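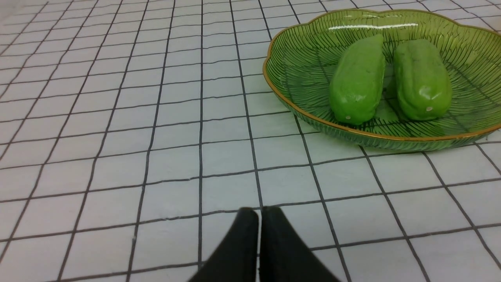 1/ Second year of paying for our own council tax, water and food on one wage and a bit. A few people asked how we do the food side, so I'll put it in one thread.

2/ We spend 325 a month for 3 of us. That covers cleaning stuff and cat food. It doesn't cover the takeaway on pay day.

3/ Big shop at Valente in the first week. Rice, tins, oil, flour, frozen peas. Everything after that is milk, bread and veg from the market in Dronivville.

4/ Market tip: go after two. Carrots and onions get marked down first. Fruit hardly ever does, so I buy apples by the bag from the man near the bus stop.

5/ I used to write it all in a notebook. Switched to a spreadsheet in February and found we'd been spending 40 a month on fizzy drinks.
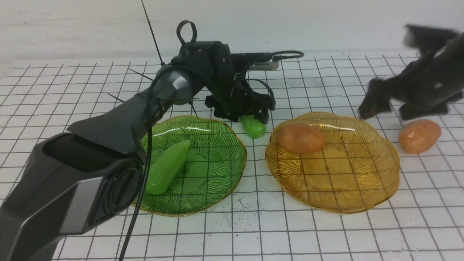 The table, 05/04/2019.

6/ Soup twice a week. Lentil is the cheapest, leek and potato goes down best. I freeze what's left in old marg tubs and write the date on the lid.

7/ Meat is two nights, usually chicken thighs. Mince has gone up too much.

8/ Someone asked if we batch cook. Only chilli. Everything else gets eaten before it reaches the freezer.

9/ Will post the spreadsheet once I've taken the bank bits out.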